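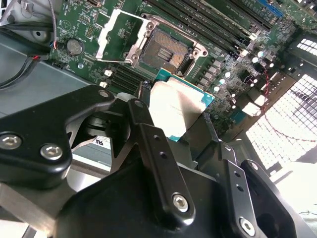 **Kordestani Refurbishment Hall — Bench Safety and Inspection Checklist**
Area: board and processor bench, tower bench
Inspection date: 19 November 2020
Inspected by: Roya Ansari
Received for the hall by: Arash Amini

Each line is marked S (satisfactory), A (action required) or N (not inspected on this visit). A line marked A must carry a comment. Lines carried over from the June inspection keep their previous wording so that results can be compared.

## 1. Bench and surroundings

- [S] 1.1 Work surface is clean, stable, and clear of liquids.
- [S] 1.2 Lighting at the work surface is at least 700 lux.
- [A] 1.3 Relative humidity is 40 percent or higher at the start of work.
- [S] 1.4 Aisle behind the benches is passable for its full length.
- [S] 1.5 Food and drink are kept outside the marked area.
- [A] 1.6 Grounding points are labeled and tested.

**Comment on 1.3.** The reading was below the limit on arrival and rose to it after the humidifier had been running for 10 minutes. The morning entry in the log was blank. The reading is to be taken and written down before the first case is opened, including on days when the humidifier appears to be running normally.

**Comment on 1.6.** Test results are current. The label at the tower bench has worn and the point number can no longer be read. Replace.

## 2. Processors and sockets

- [S] 2.1 Processor is held by its edges. Gold contacts are not touched.
- [S] 2.2 Socket is inspected under magnification before a processor is lowered into it.
- [A] 2.3 Open sockets are covered whenever work on the board is interrupted.
- [S] 2.4 Orientation marks on processor and socket are compared before placement.
- [S] 2.5 Processor is placed straight down, without sliding or downward pressure.
- [S] 2.6 Retention frame is fully open before placement and is closed only after the processor is seated flat.
- [N] 2.7 Retention screws are tightened in the sequence given in the board manual.
- [A] 2.8 Damaged boards are tagged and removed from the bench the same day.

**Comment on 2.2.** Staff were able to describe what they look for: bent pins, pins out of line with the row, lint, and thermal compound. Compound found among the pins is a reason to stop. It is not to be wiped, blown, or picked at on the bench. The board goes to Omid Babaei with a note of where the compound was seen.

**Comment on 2.3.** This line was also marked A in June. Covers are available but are kept in the stockroom — too far away to be used for a short break. A tray of covers is to be placed at the bench itself. The type of cover must match the socket. A cover from a different socket, laid loosely on top, does not count.

**Comment on 2.7.** No board reached this step during the visit. To be inspected next time with the Trusa driver, which was away for calibration.

**Comment on 2.8.** One server board on the shelf carried a tag with no date and no fault written on it. The tag has been completed from the job record. Tags must be filled in by the person who finds the fault, at the time it is found.

## 3. Desktop towers

- [S] 3.1 Power cord is disconnected before the side panel is released.
- [S] 3.2 Power button is held down after disconnection to discharge the supply.
- [S] 3.3 Tower is laid on its side with the opening facing up before work begins inside.
- [S] 3.4 Power supply unit remains closed. Its cover is never removed at this bench.
- [A] 3.5 Cables are moved aside and secured before the processor area is approached.
- [S] 3.6 Drive trays are released by their tabs and are not pried.
- [A] 3.7 Edges of the case are checked for burrs before hands go inside.
- [S] 3.8 Memory is removed by the latches, and the slot is checked for debris.
- [S] 3.9 Heatsinks are allowed to cool before they are touched.
- [A] 3.10 Removed screws are placed in the numbered cup for the job.

**Comment on 3.4.** All persons asked gave the correct answer. The rule applies equally to units already written off for parts. A supply awaiting disposal may hold a charge and is to be treated as a supply in service.

**Comment on 3.5.** Practice varies between shifts. Some staff tie the drive cables back, while others fold them over the cage and rely on their stiffness. Folding is not sufficient, as a cable can spring back over the board. Reusable ties have been ordered through Ullance and are to be used from the day they arrive. Until then, cables that cannot be kept clear are to be disconnected and their positions noted on the job sheet.

**Comment on 3.7.** The inspection found a sharp edge at the rear of a case in the waiting rack. The edge was taped and the case was marked. Gloves rated for cuts are in the drawer and are in good condition, but the larger size had run out.

**Comment on 3.10.** Loose screws were found in the channel at the back of the tower bench. A screw left on a ribbed metal surface can roll under a case and be carried onto the next board. The channel is to be cleared at the end of each shift, and the cups are to stay within reach of the work. 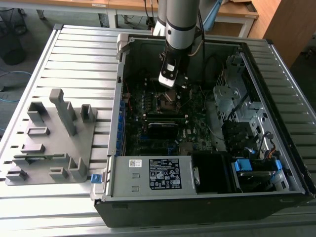
Farzad Hashemi replied in writing that the tower bench accepts 3.5 and 3.10 without objection, but asks that 3.7 be reworded. In his view the check belongs at intake, when the outer panel first comes off, and repeating it at the bench adds time to every job. He also noted that the sharp edges he has met were nearly always on expansion slot covers and drive cages, and seldom on the outer shell, and that the line should name those parts.

The inspector agrees that slot covers and drive cages should be named. The request to move the check to intake is declined for the present. A case may be handled several times between intake and the bench, and an edge can be bent in the rack. Intake may carry out its own check in addition.

## 4. Storage and removal

- [S] 4.1 Processors are stored in closed trays with the lid latched.
- [S] 4.2 Boards are stored in antistatic bags, one board to a bag.
- [A] 4.3 Towers are stacked no more than 4 high.
- [S] 4.4 Coin cells are collected separately, with terminals taped.
- [S] 4.5 Swollen or leaking components are placed in the Ralside bin and reported.

**Comment on 4.3.** One stack near the loading door exceeded the limit and was lowered during the visit. The limit applies to mixed stacks as well, and larger cases go at the bottom.

## 5. Actions

| Line | Action | Responsible |
|---|---|---|
| 1.3 | Record humidity before work begins | Arash Amini |
| 1.6 | Replace worn label | Omid Babaei |
| 2.3 | Place tray of socket covers at the bench | Kianoush Shojaei |
| 2.8 | Remind staff to complete tags | Kianoush Shojaei |
| 3.5 | Issue reusable ties on delivery | Farzad Hashemi |
| 3.7 | Reword line; restock larger gloves | Roya Ansari |
| 3.10 | Clear channel at end of shift | Farzad Hashemi |
| 4.3 | Mark stacking limit on the wall | Arash Amini |

Completed actions are to be initialed on the hall copy. Line 2.3, having been marked twice, will be checked separately and without notice.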